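Sorting Play Fruit by Shape and Color
Project report, Gisela Kuhlmann and Dirk Maes

Our question was whether toy fruit can be sorted by outline alone, or whether color is needed as well. We borrowed a play set from the Weidemann toy library and used a light wooden table so the colors would stand out. We wrote up 30 layouts in two sessions in February.

Round fruit caused the most trouble. The plum is easy to tell by its dark purple, but in outline it is close to the peach. The strawberry and the banana were never confused with anything - their shapes are too different.

Toy fruit and the red bowl on the table, then the banana in the bowl:

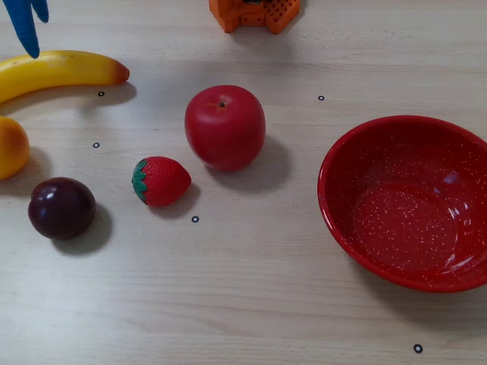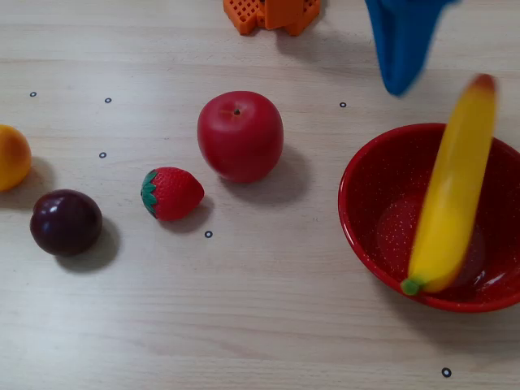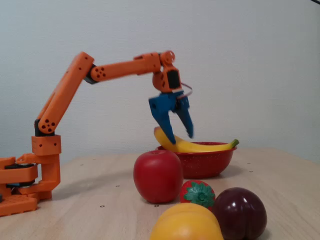
Shadows were a second problem. When we traced outlines from prints, Dirk twice included the shadow of the plum. We repeated those tracings with a thinner pencil. The tracings are in Appendix 2.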